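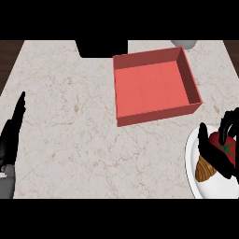
Rules for robots that work near people

When you learn to ride a bicycle, somebody tells you the rules. Stop at the red light. Look both ways. Wear your helmet. Robots have rules too, but a robot can not read a sign on the wall and feel sorry when it forgets. People must put the rules inside the robot and around it. This page is about how they do it.

Who makes the rules?

Some rules are called standards. A standard is a long text in which many people from many countries have agreed how a thing should be made. There are standards for toys, for plugs, for bicycle helmets and also for robots. The people who write them argue a lot about single words, and it can take years. Then the builders read the text and test their robots against it.

Other rules are smaller and belong to one place only. In the Zamudio workshop, where I help, we have a list of 12 rules on the door. The first one is that you tie back long hair. Rule number seven is that no one eats near a robot, and it is the rule that gets broken most.

First in the computer, then in the real world

A new job is often tried first inside a computer. The computer draws a kitchen counter, a plate, some food and two robot hands, and the robot practices there. This is called a simulation. If a pretend tomato is squeezed too hard, no one has to clean the floor.

We use a program named Stusum for this. Our rule says that a new movement must go well 148 times in the computer before we may try it with a real arm. Why 148? Once it was 150, and then two tests were found to be the same test written twice, so they were taken out. The number looks strange but we kept it.

A simulation is useful, but it does not know everything. A real tomato can be soft on one side. A real table can shake a little. So when we go to the real world we begin again slowly.

How hard may a robot hold?

Try this at home. Hold an egg, and then hold a full bottle of water. Did you feel that your hand changed? You did not have to think about it. A robot has to be told. A good rule is to use the smallest force that still keeps the thing from falling. For soft food the limit is low, and for a heavy box it may be higher.

Two hands need one more rule: they must not bump into each other. When one hand is working, the other one should know where it is, and keep away or wait for its turn.

The big red button

Every real robot in our workshop has a stop button. It is red, it is large, and anybody may push it. You do not need permission and no one will be angry. After a stop, the robot may not start again alone. A grown-up has to look first and then switch it on.

There is also a line of yellow tape on the floor. Visitors stay behind the tape while the robot moves. Our small cart, Proker, drives slower when a person comes near it, and it stops completely if the person comes very close.

Clean hands, please

Robots that touch food have to be clean, the same as cooks. Their fingers must have no deep cracks where crumbs can hide. The oil in the joints must be a kind that is allowed near food. And the fingers must be washed for at least 20 seconds, the same time we ask from children.

Words to remember

Standard: a text that says how something should be made or done.
Simulation: a practice world inside a computer.
Force: how hard something pushes, pulls or squeezes.
Emergency stop: the button that makes a machine stop right away.

Something to do

Write your own rules for a robot that sets the table at your house. Where may it go? What may it not touch? Who can tell it to stop? Send your list to the Flilteck children's page and we will hang it in the workshop.

Page last changed 27/03/2024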